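Komari planner update: bedroom and dining scenes now in the nightly run

The August build of the Komari simulator adds furnished rooms to the planner's nightly tests.
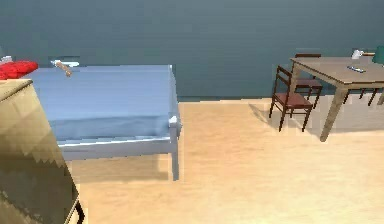 Jerome Navarro wrote in to ask whether results from rooms drawn this coarsely can be trusted, as the planner might be learning the jagged edges and little else. It is a fair question. The planner never reads the rendered view. It works from the collision shapes of the bed, table and chairs, and the view is there so that we can check a failed run by eye. Perception is tested separately, at a higher resolution.

The nightly run now covers 249 start and goal pairs, 53 of them routed close to chairs. Chair legs are still the hard part. The old planner wrapped each chair in a single box, which closed off gaps that were wide enough to use. Divina Pangilinan has replaced the box with separate shapes for the seat, back and legs. Planning time went up to about 700 milliseconds on the slowest pairs, and the time limit has been raised to match.

Anyone still on the Hatar branch should merge before starting new tests, as the old scene files will not load. Benjie Estrella has a conversion script in the tools folder. Please send him any file that it rejects, along with the log.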